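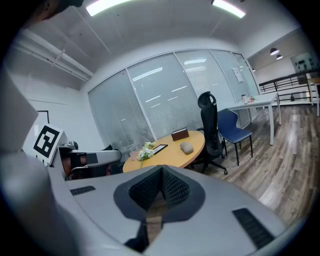
Meeting room, round table side. Flowers, picture frame and tissue box on the table, chairs to the right, long white table behind.

Plullham office, second floor: furniture and fittings

This page records the meeting room as currently furnished. It covers the round table, the seating, the long table and the window wall. Item notes are by Josefien Schouten, with measurements checked by Geert Maes. Item codes refer to the Erkeo furniture register, which is kept at the front desk.

Round table
Wood, light orange-tan top. Seats four for meetings, five if one person does not need to write. The top is cleaned with a damp cloth and wiped dry at once. Spray polish left a film on the previous top and is no longer stocked. Felt pads go under the feet and are replaced every January.

Items on the round table
A bouquet of small white flowers with green leaves stands near the front edge. The black picture frame lies flat behind it. The brown tissue box is kept toward the back of the top, and the gray oval object, similar to a stone, sits on the right side. All four are logged as loose items and carry no register code. For table work they go to the long table and come back afterward. Flowers are changed on Thursday by Lovely Estrella.

High-backed chair
Black, mesh back, headrest and armrests, five-star base on wheels. Bought through Jansen in a lot of 8 for the whole floor. The tilt tension knob is under the seat on the right. Turn it clockwise for more resistance. Casters are the soft type for hard floors and should not be swapped with the ones from the print room, which have a harder tread and a slightly thicker stem.

Blue chair
Blue plastic with black metal legs. No adjustment. Rated by the supplier to 100 kg. Wipe with soapy water. Check the leg caps twice a year and order spares under Trevia part 197. Spare caps are in the second drawer of the supply cabinet, in the envelope marked "blue".

Long table
White rectangular top on slender white legs, placed behind the chairs. Used for cups, handouts and anything moved off the round table. The white finish marks easily, so coasters go under hot drinks. Cups are returned to the kitchen at the end of the day.

Window wall
Curved run of glass panels with light gray horizontal blinds. The blinds are adjusted panel by panel. Close the slats before lowering, and lower in stages of 10 cm or less to keep the cords level. The ceiling lights reflect in the glass. For calls, Frans Stevens recommends sitting with the glass to one side to keep the streaks out of the picture.

Corrections to Anahera Tapsell, facilities desk. Please quote the item name as given on this page.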